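The Long Push

Can a machine do the chores yet? I went to Resimdale in July to find out, and the chore on offer was a wheelchair. Two arms, two grippers, two push handles. Sounds like nothing. Try it with no fingertips.
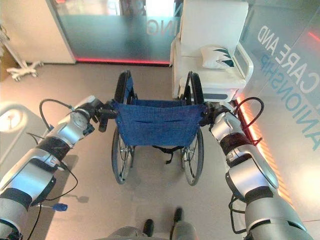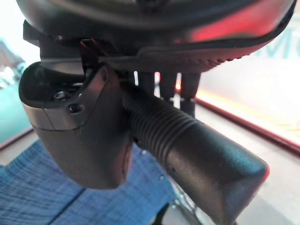
2 min read

Fulgencio Manríquez has been at this for Sultik since the spring and he talks fast. Grabbing is mostly solved, he says. Holding on while the floor changes is not. "A person feels the chair drift and corrects. We have to teach drift."

His team's target is 100 clean runs down a corridor, chair empty. Best streak so far, 93. Then a wheel met a door strip and the whole thing stoped dead, arms locked, very polite about it.

Rival outfit Wuletti has gone after laundry. Folding, mainly. A towel takes their machine some 240 seconds, and I could of done the basket by then. Manríquez won't gloat. Cloth is worse than chairs, he says, he tried it.

So who buys this? Care homes, he hopes. Night shift, chairs left at the wrong end of the building, someone has to fetch them. Dull work, bad backs. He'd start there, empty chairs only, and leave passengers for later. How much later? He looked at his coffee. Years.

I asked about my dishes. He laughed and said to buy a dishwasher.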